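9 January 2019

Sorting day. Blažena Slanina wanted the cloth odds and ends out of the Lullow drawer before the Omberg order turns up, so I spent the morning finding out what we own. Mostly lint. The drawer is 600 mm wide and had been packed by someone with a grudge against it.

Rule agreed at 9.30: fabric goes in the blue bin, everything else goes back to whoever left it. Wiped the white surface down first, 2 passes, the second for show.

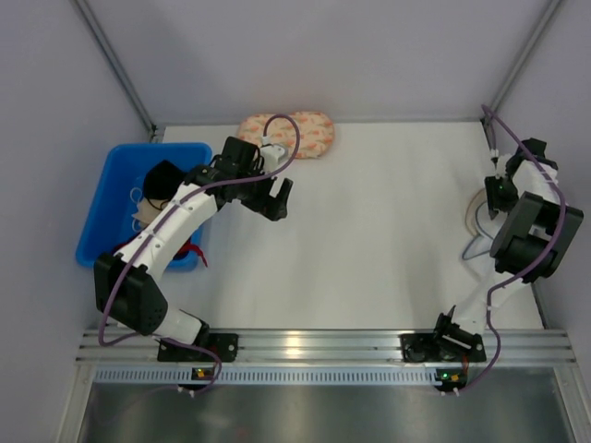 Blue bin, left side of the surface. Black face mask on top of something beige.

The beige item has no label that I could find and I have stopped looking. Blažena says it came with the Naddale samples — I say it predates both of us. Written down as "beige, misc."

Mask loops tangle with everything. Next time masks get their own bag.

Still to do: 13 pieces to fold, and the drawer runner, which sticks 30 mm from shut. Ask Pangilinan for a new one, again.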